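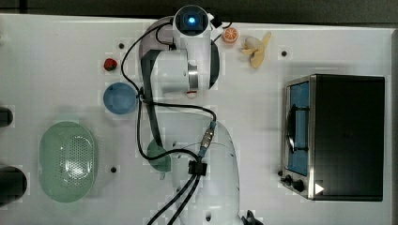
The truce around Tresumton is holding, more or less. Marwa Chraibi gives it until the fall. She has followed the northern border fighting for years, first for the radio, now on her own, and she talks fast. "Everyone asks who won. Wrong question. Ask who controls the road." The road being the one to Sternier, still shut to trucks. The army posts along it follow no line she can make out, small objects scattered over a white tabletop, that kind of layout, and no two of them seem to answer to the same commander.

Was in the valley in April. Came back with a notebook full of names. 2,836 people registered to go home, she says, and 649 have gone. The rest waiting on mine clearance, or on a cousin's phone call, or just waiting.

Does she blame the militias? "Some. They agreed to pull back 5 kilometers and they pulled back two." And the government? Longer pause. "They signed a paper they hadnt read. The annex on prisoners is a mess."

Rodel Espiritu, who helped draft an earlier version of the deal, has called her too gloomy. She shrugs that off. "Rodel likes the text. It's a good text. I was at the checkpoint and the soldiers there had never heard of it."

Next talks are supposed to be in Cekgate, no date yet. She'll go if they let press in. Last time they did'nt, and she spent the day in the parking lot with the drivers. "Best sources I ever had."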